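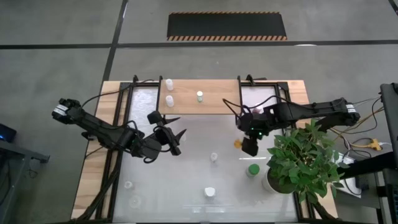
第一次跑完Wambridge环湖越野，回来啰嗦几句

2016-02-29

腿还是酸的，下楼梯得侧着身子，一手扶墙，像螃蟹。但是趁着还没忘，我得把这次比赛记下来，不然过两个星期就只记得终点那碗汤了。

先交代一下背景。我跑步跑了三年多，都是公路，最长跑过两次半马，越野一次没碰过。去年年底Lindsay Tomoana在跑团群里丢了个报名链接，说Wambridge环湖今年改了路线，不用再爬那段碎石坡了，新手也能跑。我手一快就报了。报完才去看路线图，碎石坡确实没了，换成了一段更长的林道，外加湖西边一片牧场，要翻九道栅栏梯。群里有人发了个大笑的表情，我当时没懂，现在懂了。

准备阶段

说是准备，其实也就周末去Natov后山跑几趟。那边土路多，坡不算陡，胜在离家近，跑完还能买个肉饼。我最担心的是下坡，膝盖老是发紧，不敢放开。Manaia Gilchrist陪我跑过两回，她下坡跟滚下去似的，步子又碎又快，眼睛盯着前面三四米的地方，从来不看脚底下。我学了半天学不来，不过好歹改掉了脚后跟先砸地的毛病。

鞋子纠结了很久。原来那双公路鞋底子都快磨平了，后来咬牙换了双齿深一点的，赛前只穿着跑了两次。我知道大家都说新鞋不上赛道，我也知道自己会忍不住。结果嘛，左脚小趾起了一个泡，其他都好，这个代价我认了。

出发前一晚

我们四个人拼车过去，住在Destbridge的一家小旅馆，离起点开车二十分钟。旅馆的暖气片整晚咔咔响，我大概十一点躺下，一点多还在翻手机看天气预报。预报从多云改成小雨，又从小雨改回多云，最后我把手机塞到枕头底下，心想爱咋咋地。

早饭是自己带的，两片面包抹花生酱，一根香蕉，半杯咖啡。Valdir Trindade吃了一大碗隔夜的米饭配煎蛋，说他跑步之前不吃米饭就心慌。我看着都撑。

比赛

领到的号码是185，背面要写紧急联系人，我站在风里写，笔不出水，借了三个人的笔才写完。起点在湖东边的草地上，地上全是露水，还没开跑鞋面已经湿透了。

前面几公里很舒服，湖边的平路，大家都在聊天。我按照事先想好的，压着速度，不跟人。有个穿黄背心的大叔一路吹口哨，吹的调子我到现在还在脑子里转，怎么都赶不走。

进林道以后就安静了，只听见喘气和脚步声。路窄，两个人并排都勉强，想超车得喊一声。我喊不出口，就老老实实跟在一位大姐后面，跟了好长一段，后来是她主动让到边上，说小姑娘你先走吧，我要走一会儿。我今年三十六了，这一声小姑娘够我多跑两公里。

树根真的多，还滑。我绊了两次，第二次差点整个人趴下，手撑在一棵树上，掌心蹭掉一块皮。旁边没人看见，我赶紧拍拍土接着跑。

牧场那段是真难熬。草深，底下坑坑洼洼，踩下去不知道深浅。前几道栅栏梯我还能利索地翻过去，到第六道的时候大腿已经抬不起来了，得用手把腿搬上去。羊就站在边上看着，嘴里嚼个不停。翻第八道时小腿开始抽筋，我坐在梯子顶上揉了好一会儿，后面排了四五个人，一个催我的都没有，还有人递过来一颗盐丸。谢谢那位戴蓝帽子的朋友，我连你号码都没看清！

最后一个补给站在Nepia渡口，Anahera Maihi在那儿帮忙。她去年脚踝受伤，今年跑不了，就来发橙子。她老远看见我就喊我名字，喊得整个渡口都听见了，我本来打算走过去的，只好又跑起来。橙子切得特别大块，我一口气吃了好几块，汁水流了一袖子，后来半路上袖子一直黏糊糊的。

离开渡口就剩沿湖回来的那段路。风迎面吹，湖水拍在石头上，我什么也不想，就盯着远处终点的充气拱门。那个拱门看着很近，跑了半天还是那么大。Cameron Bolger从后面追上来，他出发时落在很后面，我还以为他早退赛了。他说一起吧，我说好，然后跑了不到一百米他就把我甩了。行吧。

过线的时候我没举手，也没笑，照片里肯定很难看。志愿者给我挂了奖牌，木头的，有一股松香味儿。然后就是那碗南瓜汤，咸得恰到好处，我喝了两碗，还想要第三碗，没好意思。

几点零碎，给明年的自己

下坡还是得练，多去后山，少找借口。

带一双干袜子放在终点包里，这次没带，回程路上脚冷得要命。

栅栏梯没地方练的话，就找个高一点的台阶上上下下，跑累了以后再做。

咖啡喝半杯就够了，起点厕所的队伍排得比领号码的还长。

盐丸自己备几颗，别指望次次都有好心人。

回来以后家里人问我还报不报明年的，我说先让我把楼梯走利索了再说。话是这么讲，昨晚我已经把主办方的邮件通知打开了。三月份跑团还有一次湖边慢跑，不计时，跑完去吃面，Lindsay在群里接龙，想来的直接在后面加名字就行。我应该会去，前提是那个水泡能消下去。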